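Vornaner

Vornaner is a control and planning package for two-armed robots that handle small hand tools. It was started by Demetrio Gallardo at the Benítez workshop in Nunesham, and Crescencio Palacios joined later to write the perception side. Its best-known use is with instrument sets of the kind found in dissection and suture classes: thin, shiny tools that lie close together and are a wonderful headache for any camera.

Overview

The package is split into a planner, a perception module and a low-level controller, plus a replay tool called Wuvasley that many users end up liking best of all. The controller sends joint targets to both arms 40 times a second. The planner works far more slowly and thinks in terms of grasps, handovers and places to put things down.

What makes the design so appealing is that both arms share one plan. Earlier two-armed systems often ran a separate program for each side and relied on a stop rule when the grippers came close. Vornaner treats the gap between the fingertips as something to plan with, so one gripper can steady a tool while the other works beside it!

Perception

Steel is hard to see well. A forceps arm can look white, black or beige depending on what it reflects, and clear plastic adds glints of its own. Palacios's answer was to look for outlines and ignore surface color almost completely. The module keeps a library of 114 outlines, covering scissors, probes, tweezers and handles at many angles, and scores each one against the wrist and head views together. A wrist view gives fine detail but smears when the arm moves fast, so its vote is weighted by how sharp it is.

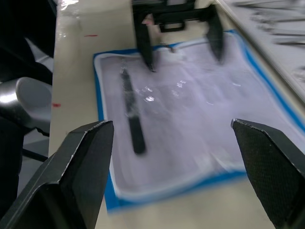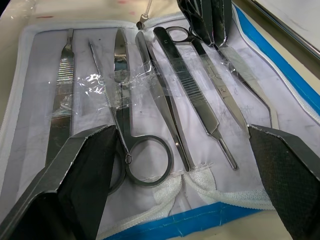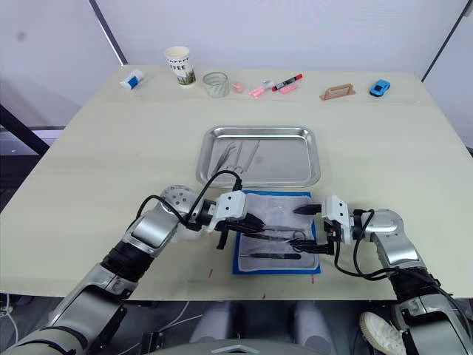

Instrument work on one table: two wrist views, then the head view.

Overlapping tools get special treatment. If a probe rests across the loop of a pair of scissors, the module stores which one is on top, and the planner lifts that one first. Getting this ordering right was a long struggle, and the version 2 release in February was largely given over to it (the release notes are a fun read, full of Gallardo's complaints about finger loops).

Planning and control

Grasp planning starts from the handle end where there is one. Each candidate grasp is checked for finger clearance, then for reach, then for whether the other arm would be in the way. Contact with cloth or padding is modeled as a soft spring, which lets the fingertips press down a little without setting off a fault.

Tooling

Wuvasley plays back a run with every camera view, joint angle and planner decision on one timeline. A user can stop anywhere, change a setting and ask the planner what it would have chosen instead. The public test collection holds 932 recorded runs, and each new build is checked against all of them overnight.

Limitations

Clear plastic still confuses the outline matcher, and tools without a distinct handle are sometimes stored facing the wrong way. Curved needles are not supported. Palacios keeps a separate branch for them, which can be built from source but has no replay support yet.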